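Pledel Burr Mill for Whole Peppercorns: Review

Last updated: 30 March 2026

The Pledel is a hand mill for whole peppercorns, with a steel burr set and a stepped collar for grind size. I bought mine from Hutchins, a kitchen supply shop, and have used it since February. I paid full price.

The collar has 21 steps. Steps one to 8 give a fine powder suited to white sauces and egg dishes. Above that the grind opens up quickly, and the top few settings only crack the corns. Adjacent steps in the middle are hard to tell apart on a plate. The collar held its setting through a month of daily use, which my old Brudthorpe mill never managed.

Output is good. At a medium setting, a few turns season a pan of potatoes. Tellicherry corns feed without trouble, though the largest ones sometimes bridge above the burrs and need a shake. Long pepper has to be broken up first. Pink pepper should stay out of it – the soft husks smear on the steel and take a stiff brush to remove.
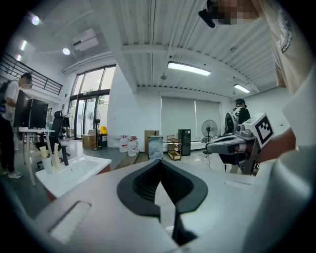 Two grips, one held at right.

Cleaning is dry only. The lower burr lifts out after one screw is removed, and the spring behind it is easy to lose. Loretta Sorensen, who tested the same mill in coriander and allspice, found that allspice oil lingers for several fillings. I would keep one mill per spice.

The handle is short for the torque needed at fine settings. Anyone with weak wrists should try it in a shop first. The filling door is also narrow, so a small funnel helps.

Spare burrs are sold separately and fit without tools beyond a screwdriver. Recommended for black and white pepper at medium to coarse settings. For fine work in quantity, an electric grinder is faster.

Marisol Abernathy

455 shares | 8 comments

We use cookies to remember your preferences. Accept | Settings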